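Banlow Puts a Deposit on the Bottle, and the Bottle Wins

22/09/2020

Banlow's experiment with bottle deposits will carry on through the winter, the town said, after a first season in which residents brought back far more empties than anyone at Town Hall had made room for.

The program began in April with a budget for one return counter, set up in the former shoe repair shop on Meesuk Street. Shoppers pay 8 cents extra on every plastic drink bottle sold within town limits and get it back when they hand over the empty. Planners had penciled in 815 bottles for the opening week. The counter took in 2,909, closed early on Thursday and sent a clerk out to buy more bags.

The money has come out nearly even, which the town calls a success and the finance office calls something shorter. A further complication is Orkitz, the next town over, which charges no deposit and sits a pleasant ten-minute drive away. Banlow now asks that bottles carry the green deposit sticker. Orkitz has replied that it has no position on stickers.

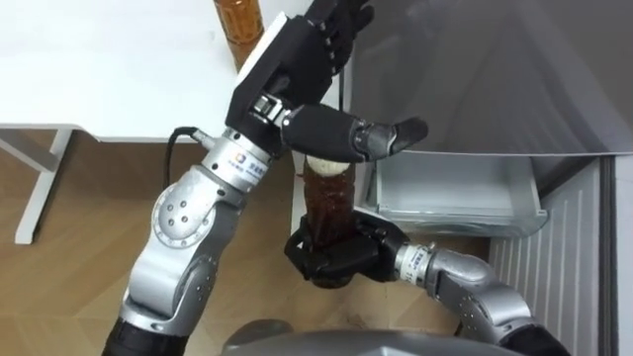
A plastic bottle of dark brown liquid beside an open refrigerator drawer. Drinks sold in plastic bottles carry the Banlow deposit.

Glass is still exempt, a decision that pleased Flollura, the local maker of elderflower soda, and puzzled everyone who had been saving jars. The company said it supports recycling in general and looks forward to reading the rules when they are finished. Milk jugs are also exempt. Vinegar was exempt until July, then covered, then exempt again after a long evening meeting at which salad dressing took up most of the second hour.

Complaints have been modest. The town logged 27 of them over the summer, most to do with the line on Saturday mornings and one to do with the smell, which the writer described over two pages and a diagram. A second counter is due to open behind the library next month – downwind, the town notes, of the reading room.

Winter hours at Meesuk Street are 9 a.m. to 4 p.m., closed Sundays. Bottles should be empty and rinsed, with caps on. The counter pays in coins, and the town asks residents returning large loads to bring something to carry them home in.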